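Gallery – cloth planner, new release branch

2/16/22

Quick dump of pics, write-up later. Stikholm is our planner for two-arm cloth work, Pevura does the perception side. Main change is the grasp picker: it now scores pairs of points together, the old one picked left then right and hoped. Still slow on dark fabric, edges vanish. Replan loop capped at 600 ms.

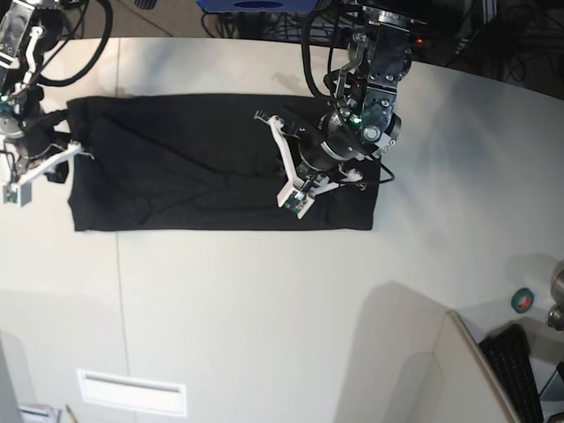 *Black cloth, right arm holding the left end, left arm pressing on the other half.*

Black is the nasty case for Pevura. Creases read as edges, edges read as nothing. Mask threshold moved to 37, config is in the repo, dont use the one on the wiki.

Wrist view next – the planner uses these for close-up checks, overhead view for everything else.

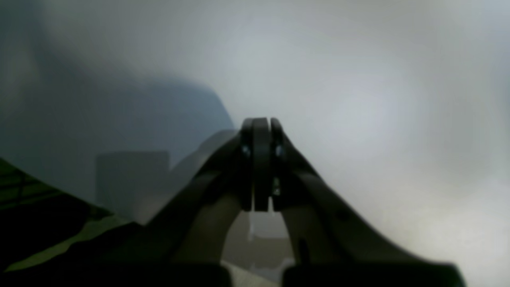 **Ledesma Lab – Manipulation Software Team**

Fingers closed, nothing between them. The grasp check has to call this one "empty" from the wrist view alone. Pads are dark too so same contrast problem as the cloth, lots of tuning. Test set is 442 wrist frames, labels need a second pass.

Last one, garment and both grippers on it. Looks like a T-shirt, and a very crumpled one. State estimate gets vague on the bunched bit at the bottom, top panel is easier becuase of the straight edge.
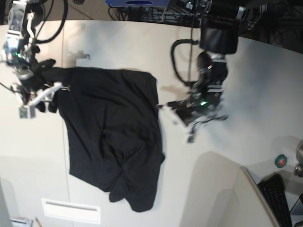

Zutness wrote: have you tried dropping the mask altogether and planning off depth? We did that for dark towels and the edge finder stopped jumping about. Costs you a bit on thin folds though.

Not yet – on the list for June, after the replan cap is sorted.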